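The Night Setting

I took over Grender in July, when the firm moved it from Dagdag to the old dye house at Navel. It came with a ring binder and a fault list that stopped at 282. The first thing I did was hang black cloth behind the table. The second was to find out why the right hand drifted.
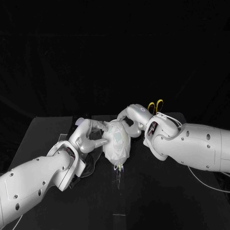

Fiction: Workshop Stories

It drifted after two hours, always, and always downwards. Padeo, who made the wrists, sent a letter saying the fault lay with the table. I put a level on the table and wrote back. They sent a longer letter.

So I stayed on after the day shift and ran the setting routine from the beginning. Zero the left arm, zero the right, bring the hands together, read off the difference. It said 404. I swore at it and ran the routine again, and it said 404.
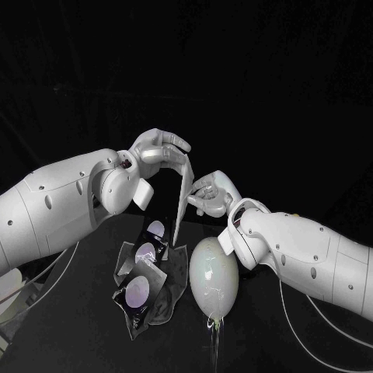 Zeroing is slow work and there is no way to hurry it. You enter a figure, you wait for the joint to settle, you enter the next. My mother did the same with a loom, and came home just as stiff. I kept my eyes on the black packets on the cloth, with their lavender discs, and watched how near the fingers above them came to the white sheet. The figure I wanted was 1790. At three in the morning I had it on the left side only.

I made tea and read the binder again. Somebody at Dagdag had written in pencil, next to the page on cables, "not so tight".

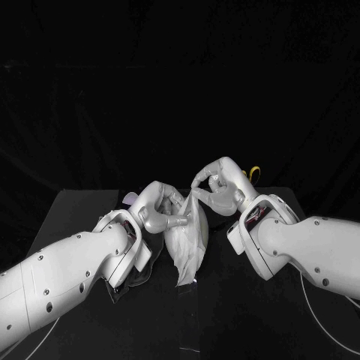

I had tied them myself on the first day, and I had been proud of how neat they looked. I stopped the arms, locked the supply off and cut two ties under the right forearm. The cable dropped a little and hung in a curve. Then I went through the whole routine again, left, right, together, and read off the difference.
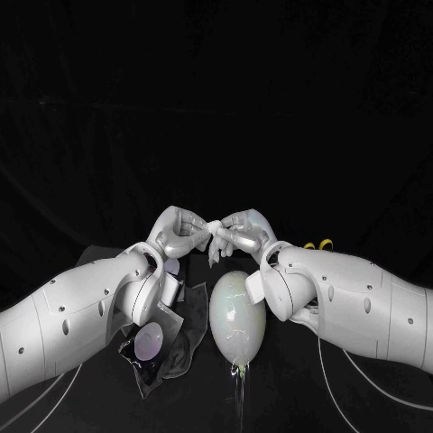
Grender at Navel, fingertips on the white scrap above the balloon.

I let it run until the day shift came in. Then I wrote 283 in the binder, put "cable ties, mine" beside it, and went to catch the bus.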